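Does a job offer cut off benefits straight away?

Durov's warehouse have offered me a start in June, 3 weeks off yet. Do I loose my payments from the offer or from day one? Rent is 845 so it matters.
vutitlow_lad

Day one, as far as I know. Ring them.
drevia8

Not the offer date - it's when you start earning. Report it now though, don't wait for the letter. I left mine and had to pay 272 back, took 8 months. Also ask

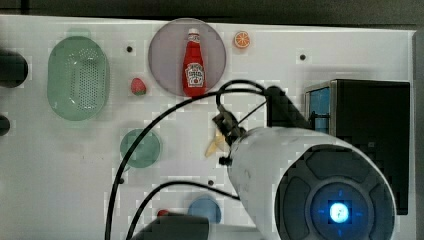

if they pay weekly or monthly, cos a monthly first wage can leave a long gap. Lecomte did me an advance when I asked, yours might too. Get teh start date in writing.
mrs_tilly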